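Chapter 4
Frames and Loads

When a shop puts up a shelf, a farmer hangs a gate or a council builds a footbridge, the same question comes up: where does the weight go? In this chapter you will follow a load from the point where it is applied down to the ground.

We begin with the old packing shed at Giserthorpe, which had one beam across two posts. In August its owner, Lalit Chaturvedi, hung a 200 kg hoist from the centre of the beam. Each post then carried half of that load, plus half the weight of the beam. When he moved the hoist to the left, the left post took more and the right post took less. The total stayed the same.

You will need your notes on moments from Chapter 2.

Key terms: beam, post, span, reaction, bracing

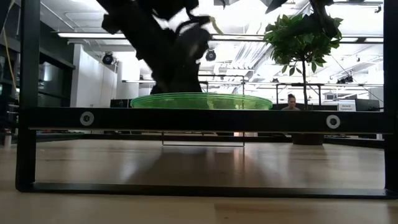

Why does a beam sag most near the middle when it is loaded evenly?
The middle is farthest from both supports, and the bending is greatest there.

4.1 Reactions at the supports

A reaction is the upward push a support gives to a beam. We label the two reactions R1 and R2, and measure both in newtons.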